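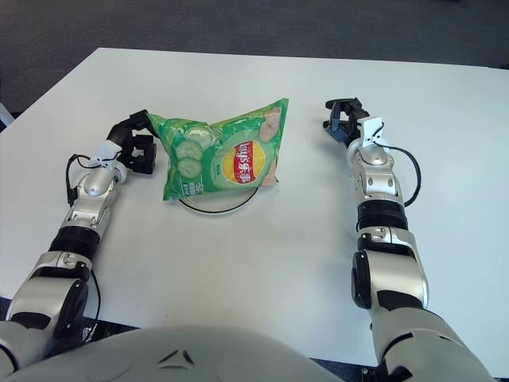
Cucumber potato chips are a flavored variety of fried potato chip, seasoned to suggest fresh cucumber. They are sold mainly in East Asia, where they belong to a group of light, cool-tasting flavors marketed for warm weather. Green packaging is common, often printed with cucumber slices beside images of the chips.

412 shares - 18 comments

Composition

The base is a thin potato slice fried in vegetable oil, the same as for a plain salted chip. The seasoning is a dry powder applied after frying, while the surface still carries enough oil to hold it. Typical ingredients are salt, sugar, a flavoring and a carrier such as maltodextrin. Cucumber powder may be present in small amounts, but most of the aroma comes from added flavoring.

The smell associated with cut cucumber is due largely to a few aldehydes, among them 2,6-nonadienal. These compounds are volatile and are lost quickly from an open bag. Sweetness is usually more noticeable than in Western chip flavors, and the salt level is often lower. Some makers add a trace of mint or a cooling agent - a practice that varies by market.

Packaging

The chips are packed in pillow bags, sealed across the top and bottom with a lengthwise seam at the back. The film is a laminate, commonly with a metalized inner layer that limits light, oxygen and moisture. The bag is filled with nitrogen before sealing. The gas slows the oxidation of the frying oil and gives the bag its puffed shape, which cushions the chips in transport. The net weight refers to the contents only and is printed on the bag.

A sealed bag expands when outside air pressure falls, as in mountain areas or aircraft cabins. A bag that feels slack at the altitude where it was packed may have a faulty seal.

Storage and serving

Unopened bags are kept at room temperature, away from direct sun. Once opened, the chips take up moisture from the air and soften. Folding the top edge down and clipping it delays this but does little to keep the aroma. The chips are eaten cold from the bag, and are sometimes served with iced tea or plain yogurt dips.

Reception

Opinion outside the region is divided. In a tasting held by the snack newsletter Enmont, 101 readers tried 12 vegetable-flavored chips without seeing the bags. Cucumber was the flavor most often identified correctly, although several tasters described it as melon. A later tasting, held in December by the importer Fladholm, gave similar results.

See also: Potato chip; Flavored snack; Modified atmosphere packaging

Last edited 28 August 2024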